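3.2 Room surfaces and how long speech hangs in the air

Figure 1 shows a room with a curved wall. Such walls were on our minds when we began the Prutside listening study.

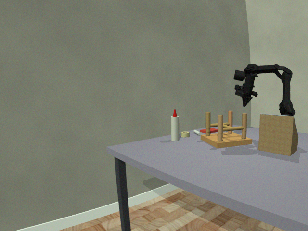
Figure 1. Rendered room corner with a curved wall, white baseboard, parquet floor and light-topped table.

Curved walls are a delight to study. A flat wall sends a voice back in a fairly simple way, but a wall that bends inward gathers sound and drops it in one part of the room, so that two listeners on neighbouring chairs can have quite different evenings. Older work on domed halls has dealt with this at length. Small rooms have had far less attention, and we think they deserve much more: most of us do our talking in kitchens, studies and front rooms.

The first thing we wanted to know was how much the floor matters when the wall is curved. Hard floors add an early reflection that reaches the ear just after the direct voice. In a square room this often helps, and listeners describe the speaker as 'closer' or 'clearer'. In a round-ended room the same reflection can arrive together with the gathered sound from the wall, and the words begin to smear. We found this wonderfully easy to hear once we knew where to stand!

Listeners in Prutside and Massawe heard 3,000 short sentences between them, played through a small loudspeaker at seated head height. Each sentence was played under 3 floor conditions – bare wood, thin rug and thick rug – and listeners wrote down what they had heard. After removing blank and unreadable answers we kept 1,155 sentences for which we had a full set of replies. Scoring followed the Plandura word list, with one change: we accepted regional spellings.

The thick rug gave the best scores near the curved wall, as expected. The surprise was the thin rug, which did almost nothing for low voices but helped a good deal with s, f and th sounds. A further 300 sentences, recorded in August with the Mindora loudspeaker turned to face the wall, showed the same pattern, only stronger.

Tables proved harder to deal with. A bare tabletop between speaker and listener acts as a second, smaller floor, and its effect changes as soon as someone leans forward. We kept the table position fixed throughout and return to the matter in Section 4.1.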